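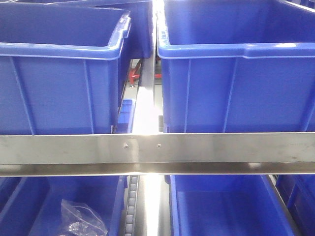 Blue bins in at Drevent parts hall, but savings claim looks thin

Drevent has swapped the cardboard in its small-parts hall at Hirness for blue plastic storage bins, and the company says the change will pay for itself by March. Staff who have to work out of them may want to see the figures first.

The bins come from Zekis, which also supplied the yellow foam blocks that go in with fragile orders. Drevent's announcement puts the purchase at 432 bins and says each one can be lifted out, rinsed and put back in less time than it used to take to tape up a new carton. No timings were attached. A request for them was answered with a second copy of the announcement.

There is a case for plastic. Cardboard sags, it sheds dust, and the old cartons at Hirness were known for giving way at the bottom when somebody overfilled them with hinges. Open-topped bins with a rolled rim are easier to grab and easier to see into. That much was never in dispute. What was in dispute, at least at the meeting in the canteen, was whether the hall needed to be fitted out all at once, before anyone had tried one aisle of it through a busy month.
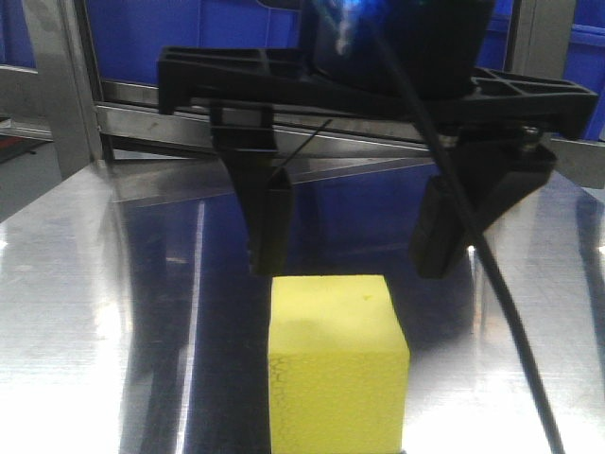

The foam is a harder sell. Drevent says the blocks will cut breakages by 35 percent. The number appears to come from a trial at the Fu warehouse, where 200 parcels were packed with foam and the results set against the previous quarter. The previous quarter included the weeks when the Fu loading dock was being resurfaced and parcels were carried out over gravel. Any packing material would have looked good next to that.

Foam also takes up room. A block that fills the gap in a large box leaves very little space in a small one, and most of what leaves Hirness goes out in small ones. The company says a thinner block is on the way. It said the same in its last newsletter, in nearly the same words.

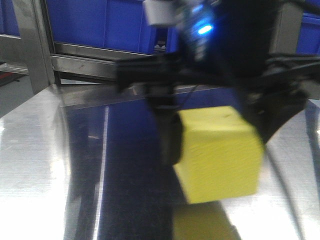 Storage between uses is another open question. The announcement says the blocks can be wiped down and sent round again, up to 536 times, a figure given without a source. The foam has a porous surface, the kind that tends to hold on to grit, and a shiny steel table is about the kindest place it will ever be set down. The floor of a delivery van is something else. Drevent has not said who will check returned blocks, or what happens to the ones that come back torn.

The company plans to report on the first stage once the remaining cartons have been cleared from the back aisles. It would help if the report included what the bins cost. The announcement left that out, and so far Zekis has declined to give a price as well.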